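Stop buying the gripper first

Posted December 2018

Quick one, typing this between runs so excuse the mess. Got into it again last week with Nuria Araya over at Birhane about which gripper to get. Her side: buy the good hand, the rest follows. My side: you don't know what hand you need untill you've looked through the wrist camera for a few days. In sim. For free.

We've been running the plain two-finger model in Clultelar against the padded, wider one Flarcombe sells. Same arm, same controller, same wood table. 3000 attempts each, all simulated. Wide one won by a bit on fat handles, lost on thin stuff. Fine. Boring. What stuck with me was how much the camera mattered.

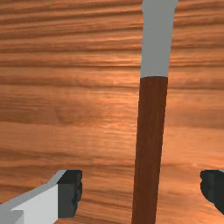
Wrist view with the fingers open around a brown handle. More room on the left than on the right.

Look at the gap. A lopsided approach like this is where the arguing should start. Close from there and one pad is going to get to the handle well ahead of the other, then you're asking the controller to forgive you. Some do. The Bradenia controller mostly did, our old one mostly shoved the tool sideways and called it a grasp. No new fingers would of fixed that. I spent most of February shopping for fingers anyway, so yes, this is partly me yelling at myself.

And the mount. Put the camera close to the fingers and you get lovely detail on the pads and lose the ends of anything long. Move it back, you see the whole object and your depth gets worse. Pick your pain, but pick it on purpose. I'd take the whole object. If I can't see both ends I don't trust the angle, and angle is most of it with sticks and handles.

Also fingers block things! Everyone compares grip force, stroke, price. I've yet to see a spec sheet with a line for how much of your own workspace the thing hides. Try placing something when a black pad is sitting over half the target. 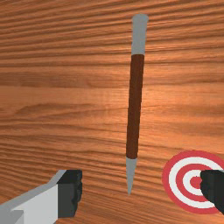 What I'd do with the money

Cheap two-finger hand. Better camera, mount you can adjust. A controller that lets you re-center before closing. Then run 200 grasps on the real arm and write down why each miss missed. Out of our 73 bad ones I'd pin 2 on the fingers themselves. Nuria says my counting is biased. Maybe. She can have the log.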